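Collecting Kitchen Demonstrations with Hand-Held Grippers: Putting Utensils in the Box

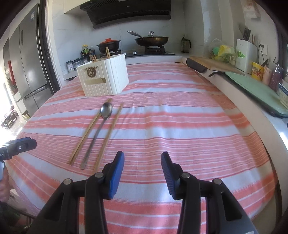

Before you start

These instructions cover the utensil task from the Jelolholm home set. You work in a real kitchen with a pair of hand-held grippers, one in each hand, and pick up loose utensils from the table and put them in the upright utensil box. The learning system gets the camera video and the gripper motion from every attempt, so what you do with your hands is what it will try to copy.

You need two charged grippers, the phone or tablet with the session sheet, a cloth for the camera lenses, and a table you can walk along on at least one long side. Plan on 900 seconds of recording per session. Most people split this into short blocks with a rest between them.

Get permission from the household for everything the cameras will see. Put away mail, medicine and family photos. Leave the ordinary kitchen things where they are. Jars, pots, cutting boards and knife holders on the counters are fine, and we want them in the background.

Setting the table

1. Place the utensil box toward the far end of the table with its front facing you. Leave a few utensils standing in it. An empty box is a separate task with its own sheet.

2. Lay a spoon and three chopsticks loose on the near part of the table. They can be parallel, crossed or spread out, but each one has to lie flat and be within reach without leaning on the table.

3. Keep the tablecloth if there is one. A patterned cloth is harder for the model than bare wood, and we have too few of them. Smooth out any fold high enough to catch a fingertip. Light creases can stay.

4. Check the light. Bright windows are allowed as long as the utensils themselves are not washed out in the preview.

Starting an episode

Stand at the near end of the table with both grippers on. Open the jaws all the way and hold the working gripper over the near edge of the table, pointing at the box. The preview should show both fingertips, the loose utensils and the whole box. If the box is missing from the view, step back or raise your wrist a little.

Press record, then hold still for a slow count of two. The tracking needs this pause to settle. Episodes that begin in motion are thrown out at the check.

Picking and placing

Take the utensils one at a time. For the spoon, close on the handle, not the bowl. For a chopstick, grip near one end so the rest points away from your hand and you can tip it upright over the box.

Come down on the utensil from above with the fingertips straddling it. Close until it stops turning between the pads, lift it clear of the cloth, and carry it to the box at an even speed. Turn your wrist over the rim, lower the end inside, and open the jaws fully before you back away.

Chopsticks lying side by side are the usual trouble. If the ends touch, you may nudge one aside with a fingertip before gripping. Do this slowly. If you pick up two by accident, put both in the box and keep recording. Mark the episode "double" on the sheet.

If you drop something on the table, pick it up again and go on. Those recoveries are useful – the system needs to see how a bad grip gets fixed. If something falls on the floor, stop and discard the episode.

Keep your free hand and the second gripper low and to the side. They may show at the edge of the picture, but they should not pass in front of the utensils.

Changing the layout

After 5 episodes, move things. Rotate the spoon, swap the order of the chopsticks, or shift the box a hand's width to either side. After 8 layouts, change where you stand. Do not go back to a layout you liked because it went quickly. Wayne Sandhu checked a Tuesday batch in which the spoon had hardly moved all session, and most of it could not be used.

Finishing up

Wipe the lenses, dock the grippers and wait for the upload light before you unplug anything. Fill in the cloth, the box position and the number of discarded episodes. Send the sheet to Vittoria Sala the same day.

The target for this task is 1000 accepted episodes across all homes.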